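Does a new voice make a new character? My project on recasting in animated series

By the time I got to the second term I'd changed my topic twice, so a quick word on how I ended up with this one. My little cousin was watching Plerketti, the cartoon about the ferry captain and his useless crew, and I sat down with her and thought the captain sounded wrong. I looked it up and they'd swapped the actor between series two and series three. She hadn't noticed at all! I was properly annoyed on behalf of a cartoon I hadn't watched since I was nine, and that seemed like enough feeling to get a project out of.

So the question was whether viewers hear a recast voice as a different person, or whether the drawing does most of the work. My supervisor, Shinji Kawaguchi, told me to keep it small and pick one show, which was good advice that I mostly followed (I did sneak in a bit on Ornivholm, the spin-off film, because the old captain turns up there for one scene).

What I did

I cut 9 short clips of the captain talking, some from before the change and some from after, and put them in a jumbled order. People watched them on a laptop in the media room and marked after each clip whether it was "the same captain" or "a different captain". I had 43 people in the end. Half of them had grown up with the show and the rest had never seen it, give or take a few who said "I think my brother had it on".

Then I ran it all again with the picture switched off. I should have mixed up who got which version first, and I didn't, so everybody had already seen the face by the time they only heard the voice. Junpei Koyama pointed this out when he read my draft and he's right, it's the biggest hole in the whole thing.

What I found

With the picture on, most people stuck with "the same captain" all the way through, even the fans. With the picture off, 67 per cent of the answers for the newer clips were "different". That's a big jump, though I'd be careful with it for the reason above.

The fans were harder to please than I expected. One wrote "he's doing an impression of himself" next to a clip that was the original actor, which I loved. Two people asked me if the captain had a cold in it. I went back and listened again and he does sound a bit bunged up, so fair enough.

The Ornivholm scene was the odd one out. The captain only has a couple of lines, he's shouting over a storm, and people's answers were all over the place with or without the picture. I've left it out of the main results and put it in the appendix with the answer sheets.

What I'd read before I started

Not loads has been written about this for a class at our level, so I leaned on Takeda's chapter on dubbing, which Shinji lent me, and on old interviews from the Akier fan site. The interviews were fun but everyone in them is being terribly polite. The outgoing actor says the new one is marvellous, the new one says the old one is a legend, and you learn next to nothing about how they actually matched the voice. Takeda is drier but better. The part I used most is the bit on rhythm, where the argument is that we recognise a character by their pauses as much as by their pitch.

I tried to test that and ran out of time. If I did it again I'd cut the number of clips, take the picture away first, and ask people to say why they'd picked their answer - the scribbles in the margins ended up more useful than the ticks.
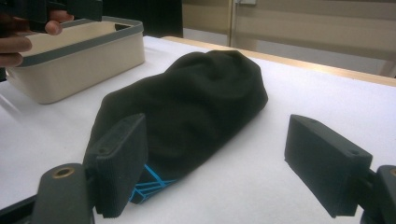

I'd also want to play a few clips to younger children. My cousin is the reason I started and I never got her to sit the test, mostly as she wouldn't stop singing the theme tune over it. Shinji reckons children that age go by the drawing nearly every time, and I'd like to find out if he's right before I hand the recordings back in November.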